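The letter from Hirose came on 26th July, and my sister read it out on the phone because I was driving. They wanted the house in Grarnbridge cleared. Our aunt had rented it for most of her life and the company had been patient, but the lease was over and they had someone waiting.

I took the ferry from Bovlow the next morning. My sister was already there when I arrived, sitting on the back step with a mug of tea and a roll of garbage bags. She had done the kitchen. She said there was nothing in it worth arguing over, and I said I hadn't planned to argue.

We started on the front room. Our aunt had kept every letter she was ever sent, in shoeboxes, with the year on the lid in pencil. Some of the boxes held only a card or two. The one from the year our mother died was so full the lid was tied on with string.

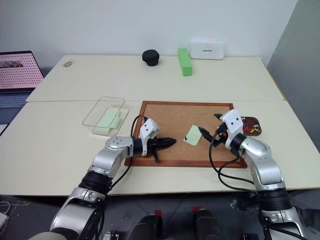

"Do we read them?" my sister asked.

"I don't know. Do you want to?"

She thought about it and put the box by the door with the things we were keeping. We worked until it was too dark to see, and then we found out the power had been cut off. We ate fish and chips in her car with the heater running.

She told me then that our aunt had lent her money once. It was in January, years back, when her marriage was ending and she needed a bond for a flat in Pleltton. She had asked for a thousand dollars. Our aunt sent a cheque for $1667 and never said how she had arrived at the figure.

"Did you pay it back?"

"I tried. She sent it back every time. I tried 4 times."

I had never borrowed anything from our aunt. I had hardly visited. I used to send a calendar at Christmas, the kind with lighthouses, and she would ring to say it had come. 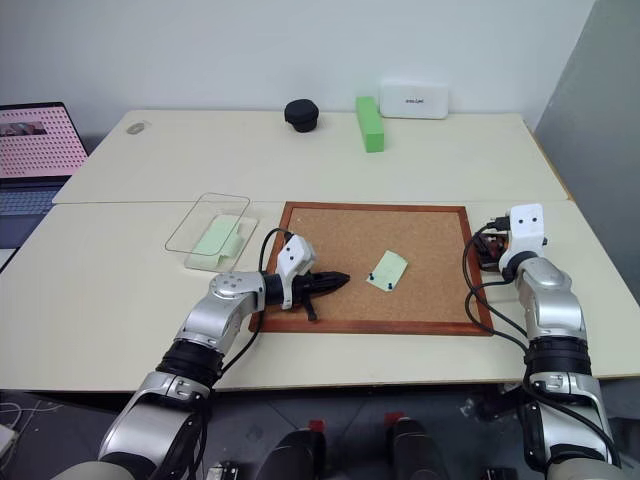 In the morning we did the bedroom. The calendars were in the bottom drawer of the dresser, all of them, flat under a blanket. She had written on them in the same pencil. Mostly it was the weather, and the time of the ferry. On my birthday she had put my name, and next to it, in one of them, "rang, no answer."

I sat on the bed with that one for a while. My sister came in and saw what I was holding, and went out again to carry bags to the car.

We handed in the keys at noon. The man at the desk asked for a forwarding address for any mail. My sister looked at me, and I gave him mine.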